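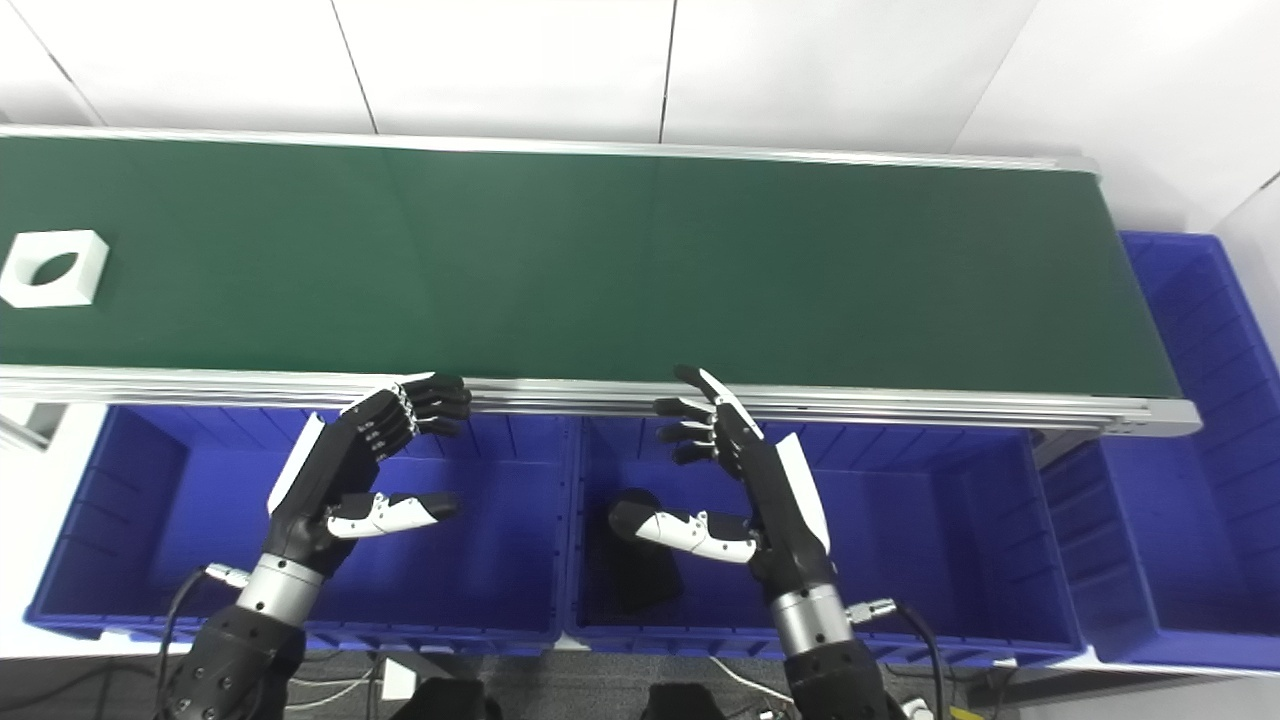
Trademark opposition in Pistela

Trademark opposition in Pistela is an administrative procedure in which a third party asks the Pistela Registry of Marks to refuse an application that the Registry has already examined and published. It takes place before registration, and it is different from a cancellation action, which is directed against a mark that is already on the register.

Procedure

After an application passes the first examination, it is published in the Registry's gazette. Any person may file a notice of opposition within 90 days from the date of publication. The term cannot be extended, but it is suspended if the gazette entry has to be corrected. The notice must name the goods or services which are opposed and state at least one legal ground. Evidence may be filed later, together with the statement of reasons.

The official fee is 3,000 Pistelan crowns for one class – additional classes are charged separately. If the fee is not paid in full, the Registry sends a reminder and gives the opponent 15 days to pay the missing part. After this the notice is considered as not filed.

The case is decided by a panel of 2 examiners and a legal member. Hearings are rare, and most decisions are made on the written file.

Grounds

The most common ground is a conflict with an earlier mark for the same or similar goods. Other grounds are bad faith, a conflict with a trade name used in the territory, and the use of a protected place name. An owner whose earlier mark was registered for more than five years can be asked to prove that the mark was really used.

Notable cases

In the Sollell case, the panel decided that a mark for packaging machines could not block a later application for packaging design services, although the two words were almost identical. The decision was criticized by local attorneys, and the appeal court later returned it to the panel for new examination.

The Nakden case concerned proof of use. The owner had filed only undated catalogs, and the opposition was rejected for this reason.

Appeal

Decisions may be appealed to the Commercial Court in Cárdenas. The appeal has suspensive effect, so the mark is not registered while the case is pending. The court may hear new legal arguments but in general does not accept new evidence.

Related articles
Cancellation of trademarks in Pistela
Pistela Registry of Marks
Commercial Court (Cárdenas)
Proof of use
Bad faith in trademark law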